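Magsi Project: Progress Report to the Tedstead Fund
Reporting period ending March

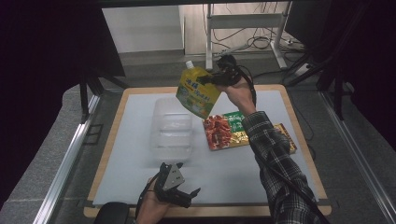 Collection of packing examples continued at the Brurgate site. Operators work with two hand-held grippers, taking soft packages such as a yellow spouted pouch by a top corner.

The total now stands at 3394 accepted examples. 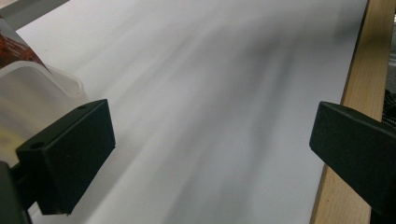

Of the recordings reviewed this period, 74 were rejected and will be repeated. 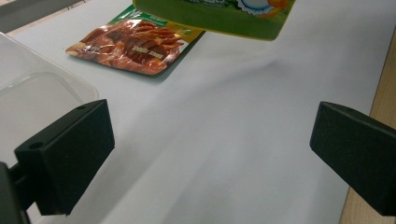

Gripper view: meat pouch on the table, green pouch held above.

Training on the Jiltimitz model will begin in April.

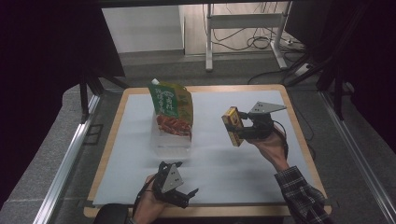 Small yellow box held in the right gripper.

The remaining budget covers 14 further sessions.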